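Subject: Re: [shared-workshop] Tool return and the common drawers
Date: Tue 30 May

Hello all,

Thank you for the long message about the drawers. I read it two times, because I have opinions on this subject and I wanted to be fair. My answers are between the quoted parts.

> We have had the open shelves at Kerslake for three years now and I think
> they do not work any more. People put things back where there is room,
> and the next person has to look everywhere. I would like to propose that
> we go to labeled drawers, one kind of tool per drawer, and that everybody
> signs for what they take out.

I agree with the first half. The shelves were good when we were 10 members. They are not good for the group we have today, and last month I bought a second set of hex keys for myself only so I would not have to search for the common ones.

With the signing I am less sure. At my former workshop in Mavska we had a paper book at the door. In the first weeks everyone wrote in it very nicely. By August the book had mostly my own name in it, and the names of two other people who also like books. The tools went missing at the same speed as before. If we want to have signing, I would limit it to the expensive things: the torque wrench, the dial indicator, the good router bits. For a screwdriver it is too much work.

> The Clumeo cabinet is the one I would buy. It has 16 drawers and the
> price is 2,499 with delivery. I know this is a lot.

It is a lot. I looked at the drawing on their page and I have a practical question about the depth. If the drawers are all the same height, then the shallow tools will lie in a deep drawer and people will put a second layer on top. In my experience the second layer is the beginning of the end. Has somebody asked if the cabinet can be ordered with mixed heights? Also, please check if the drawers open fully. The old one near the lathe opens only two thirds, and everything that lives in the back part is lost for practical purposes.

A used cabinet could be an alternative. Cesonow sells office and workshop furniture from companies that close or move, and I have bought from them a bench which is still straight after five years. I can ask for their current list if the group wants it. I do not promise that they have something suitable.

> For the small stuff I have no good idea. Maybe one big box?
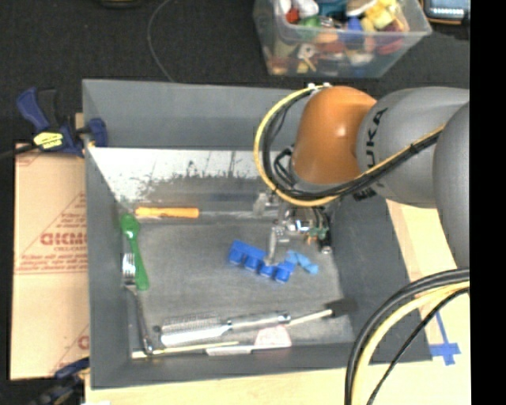

For the small stuff I would like to speak against the one big box, even though it is cheap and we could have it tomorrow. A box without divisions gives no tool a place of its own, so putting back is easy and finding is hard, and most of us do more finding than we think. In a wide bin like this gray one, utensils and tools share the same floor, and most of them lie close to the edges. You must look along every side before you can say that the thing is not there. Add a second layer and you must also dig, and then somebody cuts a finger on a chisel. My proposal is small open trays, each for one kind of thing, standing side by side on the middle shelf. They can be of different makes and colors, I do not mind. The label should be on the front and also inside on the bottom, so that when the tray is empty you still know what is missing.

> Last point: what do we do with tools that have no owner and no drawer?

I would make one shelf for these and clear it on a fixed day, two times per year. Whatever has no name on it by then goes to the common stock or to the flea market. The day must be announced on this list well before — last time I learned about the clearing only after my small brass hammer was gone. I am not angry any more, but if someone has it, the handle has a burned mark near the head and I would be glad to have it back.

One more thing which was not in the original message. Kitchen things should stay in the kitchen. I have found the bread knife in the shop on two occasions, and one time it had glue on it. If a person needs a knife for foam or for insulation, there are proper ones in the drawer under the window, and they are also sharper.

About the money, I can support the new cabinet if the price is divided over two budget years, or if we first try the trays until autumn and see how much drawer space we really need. I would prefer the second way. It costs almost nothing, and after some months we will know which tools are used every day and which ones only take up room.

I cannot come to the next meeting, so please count this message as my vote: yes to labels, yes to trays now, not yet to the cabinet, no to signing for everything.

With kind regards from the back bench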